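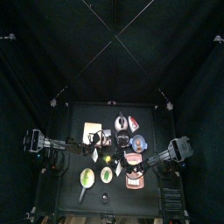
Mellville Seed Library – progress report for the spring period

Hi Marin,

You asked for the short version this time, and I'm afraid you know me by now, so get a coffee first. The money from the first installment is nearly all spent, the second one hasn't been touched, and we have seeds in the drawers. Lots of seeds! I'll go through it in the order of the work plan, more or less, except that I'm starting with part 2 because that's where most of the news is.

Growing out the old beans (part 2 of the plan). We put in the Takia pole beans in May, a bit later than I wanted. There was a cold week and I lost my nerve, and I'm glad I did, as the people over in Cernemness planted on time and had to start again. Germination on the older stock was poor. I won't dress it up. The packets that had been kept in a garage all those years gave us hardly anything, while the ones from the church basement came up like they'd been picked last fall. We've stopped taking garage seed for the main collection unless the variety is one we don't have anywhere else. If it is, we sow the whole packet and hope.

The lima beans crossed with nothing, as far as I can tell, which was my big worry going in. The squash is another matter. I had two kinds planted too close together and I didn't bag the flowers in time, so that seed can't go out under either name. I'm giving it away as "mystery squash" at the checkout desk and people seem delighted with it, but it does mean we have to grow both again next year. I've moved some of the bed budget to cover that and it's marked in the spreadsheet in yellow.

Lending (part 1). We gave out 486 packets between opening in March and the end of June. The plan said we'd be happy with less than that, so I'm counting this as a good result, though I should say tomatoes and basil make up an awful lot of it. Everybody wants tomatoes. The grains just sit there. I tried moving the wheat and the barley up to eye level and it helped a little, and then school let out and the whole room went quiet anyway.

Returns are where we'll find out if this is a library or just a very nice giveaway, and that won't be until October or so. We've put a postcard in with each packet with a drawing of what ripe seed looks like for that plant. My sister drew them and she did lettuce twice by mistake, so if you see a spinach card that looks a lot like lettuce, please don't write to me about it.

Workshops (part 3). We held four out of the six in the plan. The best attended was the one on saving tomato seed, with 18 people squeezed in around the tables and jars of pulp on every window sill. It smelled terrible by the end of the week and I'd do it again tomorrow. The one on paperwork and labeling was less of a hit, but the people who came have been the most reliable growers since, so I want to keep it. The last two workshops move to September. I'd like to hold one of them over in Thongdee if the grange hall there will have us – they've said yes in principle and then gone silent, so I'll try calling again in the evening, when someone tends to be near the phone.

Money. The dehumidifier cost more than the quote because the cheap one was out of stock. The envelopes cost less. Between the two we're almost even. The one real overspend is postage, and it's my fault for saying yes to mailing packets to anyone who asked. From July we mail inside the county only and everyone else sends a stamped envelope. I've attached the receipts in date order, apart from the hardware store one, which went through the wash and which I've asked them to print again.

What I need from you. First, an okay to shift the leftover printing money over to shelving. The drawers we were given are lovely but they swell in damp weather and I've had to use a butter knife on the beet drawer more than once. Second, could we push the next report back to November? The beans won't be dry and shelled before then, and I'd much sooner send you real weights than guesses.

I'm at the library most mornings until eleven if you want to come by and see the beds before the corn gets too tall to see past.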